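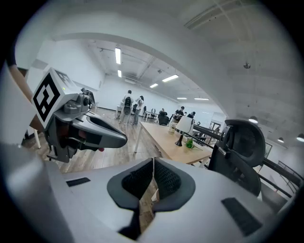 So, die Fensterbänke im Altbau sind dran! Ich hab lange davon geredet, jetzt gibt's einen Thread dazu. Innenfensterbänke, Holz, Baujahr des Hauses irgendwo vor dem Krieg. Mal sehen, wie viele Posts das werden.

Ausgangslage: sechs Fenster, jede Nische anders tief, und keine einzige Laibung im rechten Winkel. Ich liebe dieses Haus trotzdem (oder deswegen, je nach Tageszeit).

Die alten Bänke waren mit etlichen Schichten Lack überzogen und vorne an der Kante gerissen. Zwei davon hätte man vielleicht noch retten können. Gebhard meinte: alles raus, sonst ärgerst du dich jeden Winter. Er hatte recht.

Zum Ausbau: erst die Acrylfuge oben am Fensterrahmen mit dem Cutter durchtrennen, dann seitlich den Putz an der Kante einritzen. Wer das Einritzen auslässt, verputzt hinterher die halbe Laibung neu. Fragt mich, wie es beim ersten Fenster war.

Unter der Bank im Schlafzimmer kam ein Hohlraum zum Vorschein, gefüllt mit Zeitungspapier und Mörtelbrocken. Da zog es seit Jahren durch und ich hab immer die Fensterdichtung verdächtigt. Hohlraum ausgeräumt, gedämmt, und allein darüber könnte ich mich den ganzen Tag freuen.

Material: Eiche, Leimholz, 30 mm stark. Hab sie bei Ammann zuschneiden lassen, mit Übermaß in der Breite. Radka Živković hat dort am Tresen mit mir eine Viertelstunde über Tropfkanten diskutiert, großartiges Gespräch. Innen braucht man keine. Schön finde ich die Nut trotzdem.

Das Schiefe überträgt man am besten mit Schablonen aus Pappe. Pappe in die Nische legen, Zirkel an die Wand, einmal entlangfahren, ausschneiden, nochmal anhalten, nachschneiden. Bei mir waren es pro Fenster zwei Versuche, beim Küchenfenster fünf.

Dann Schablone aufs Holz, anreißen, mit der Stichsäge knapp neben der Linie bleiben und den Rest mit dem Hobel holen. Säge bitte von der Unterseite führen, das reißt oben viel weniger aus! Sägeblatt vorher wechseln, ein frisches macht einen irren Unterschied.

Überstand vorne: 5 cm. Hab ich mit Hạnh lange hin und her überlegt, weil unter drei der Fenster Heizkörper sitzen und die warme Luft ja irgendwo hoch muss. Mehr wäre hübscher für die Pflanzen gewesen, aber so strömt es noch gut an der Scheibe vorbei.

Längste Bank: 223 cm, Wohnzimmer. Die haben Živko und ich zu zweit eingefädelt wie ein Sofa durchs Treppenhaus. Erst schräg rein, dann hinten unter den Rahmen schieben, dann absenken. Passte beim dritten Anlauf – ich hab laut gejubelt, die Nachbarn wissen Bescheid.

Oberfläche: Hartöl, zwei Durchgänge, dazwischen fein geschliffen. Ganz wichtig, die Unterseite und die Stirnkanten mitölen, BEVOR die Bank drin ist. Einseitig geölte Bretter schüsseln gern.

Befestigt wird bei mir mit Keilen und Montageschaum, sparsam in Streifen. Bank beschweren, solange der Schaum arbeitet! Ich hatte Wasserkanister drauf. Leichtes Gefälle in den Raum hab ich mir gespart, die liegen alle in der Waage.

An den Seiten ein paar Millimeter Luft lassen und mit Acryl schließen, Eiche bewegt sich übers Jahr. Im Februar war die Probebank in der Kammer sichtbar schmaler als jetzt.

Stand heute: vier drin, zwei liegen geölt im Flur. Als Nächstes kommt die Küche, da muss der Fliesenspiegel noch angeglichen werden. Wer eine gute Idee für den Übergang von Eiche auf Fliese hat, immer her damit!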